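I paid for 2,000 printed words on my uncle's life and got 3 usable paragraphs. Kastport sells itself as a memorial book kit: you answer prompts, relatives upload their bits, and a hardcover turns up in the mail. I used it in November for the family in Endham, and I've put off writing this review because people get touchy about anything to do with funerals.

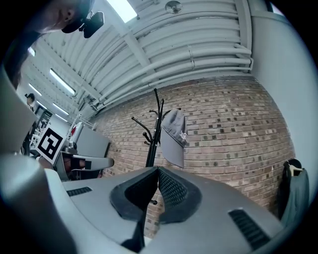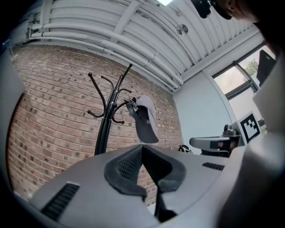 My main gripe is the prompts. They're written for somebody who had one job, one marriage and a favourite fishing spot. My uncle ran a repair bench in Sustthorpe and could talk for an hour about a stripped screw, a tired motor, why a cheap kettle was never worth saving, and there was no box for any of it. "Hobbies" gave me a single line. I ended up pasting his bench stories into "Message to grandchildren", and he had no grandchildren.

Then there's the sharing page. My cousin Vasanthi Chowdhury wrote a lovely piece from her phone and it vanished when she hit save. She wrote it again, shorter and crosser, and that's the version in the book. Support answered after 4 emails and told her to try a different browser.

The suggested wording is worse. Press the button for help and you get "touched the lives of all who knew him". He didn't. He annoyed half the street and was good to the other half — I'd have liked a kit that left room for that.

To be fair, the binding is solid and the paper is thick enough that the print doesn't show through. The colours came out close to what I had on screen. Dates can be left blank without the layout falling apart, and the surname was spelled right on the spine, a thing the Seneviratne family down the road didn't get from their printer.

Would I buy it again? Not at full price. If you've already got the text written and only want it bound, a copy shop will do it with less fuss. If you haven't written a word, the prompts might get you started, but keep your own copy of everything before you press save.

2 stars, both for the cover.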